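4.2 What ends up next to the sink

I'll admit I went into this part of the study thinking bathrooms would be the boring room. Kitchens had given us so much to talk about (see Section 4.1), and a vanity is basically a shelf with a hole in it, right? Well, no! The Mutbridge visits changed my mind pretty fast. We went to 30 homes there, and I came back with more notes on bathroom counters than on any other surface in the house.

The thing I kept noticing is how much the shape of the counter decides for people. A straight counter gets used end to end. A counter with a curve in it gets split up, and folks seem to do this without ever planning it – soap goes on one side of the basin, and everything small drifts over to the other side, where there's a longer run of flat stone. I've started calling that run the "parking strip," and Eyvindur Riis, who coded the other half of the visits, has given up trying to talk me out of the name.

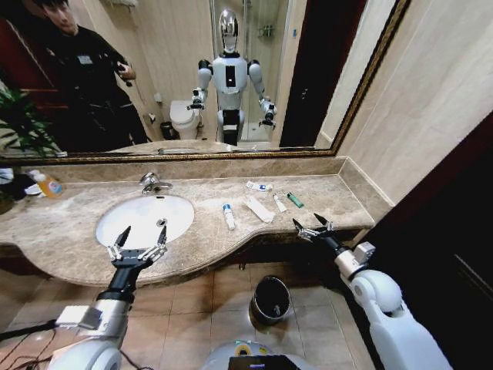
Figure 6. Marble vanity with a rounded bulge at the basin. Liquid soap at the far left end; five small items to the right of the sink, among them an upright tube and a carton lying diagonally.

Figure 6 is the layout I have in mind. The stone bulges out around the oval basin and then narrows toward the wall, so the strip on the right is where the little stuff goes. I love the carton lying at an angle, by the way. In our coding scheme (Appendix B) a tube on its end counts as "placed" and a box lying crooked counts as "set down," and I went back and forth on whether those are really different. Eyvindur says yes. I say ask me again in August, when we redo the codes for the Polard homes.

Mirrors matter too, I think, though our sheet had no box for them. With a big one right above the counter, people told us the clutter looked doubled, and a few said that was what finally got them to tidy up.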